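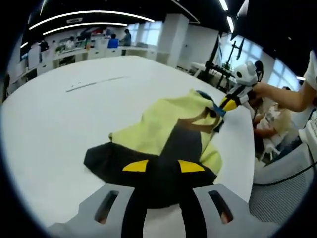

Cameron Kerslake asked that the cable item be moved to the top of the sheet, and it now comes first.

Home | Checklists | Hand Tools | Archive

Stastow Floor Checklist: Hand-Held Gripper Work on Garments
Sheet 4, revised December

1. Cables
1.1 Cables routed clear of chair legs and foot space. PASS WITH COMMENT. Slack to be taken up before each session.
1.2 Connectors seated, no strain at the housing. PASS

2. Table
2.1 Surface clean, no sharp edge or burr. PASS
2.2 Table does not shift under a side load. PASS
2.3 Garment free of pins and loose fasteners. PASS

3. Grippers
3.1 Finger tips secure, no cracks. PASS
3.2 Jaws open fully and close without sticking. FAIL on one unit. Tagged and sent to Maketti for service.
3.3 Free hand kept out of the jaw path. PASS
3.4 Two operators at one garment: agree who lifts first. Comment: said aloud, every time. A nod does not count. 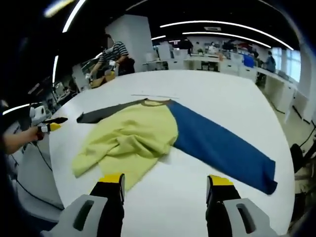 Whether sleeves should be laid out before or after the tool check was disputed by Carleen Gilchrist, who wanted the check first. Accepted. Item 3 is to be signed before any garment is handled.

4. Surroundings
4.1 Walkway behind each operator kept open. PASS
4.2 Chairs not in use pushed back from the table. OPEN. Recheck at next inspection.
4.3 Box cutting and unpacking kept away from the garment table. PASS

5. Records
5.1 Tool log filled in at start and end of session. PASS WITH COMMENT. 17 entries lack an end time.
5.2 Failed tools listed by tag number. PASS. Tag 342 added.

Comments (2)

Pagano
Does 3.2 apply to spare units on the shelf? Ours are only tested when they go into use.

Avolitz
We test spares monthly and write it on the tag. I would also split 1.1 into floor cables and table cables. They fail for different reasons.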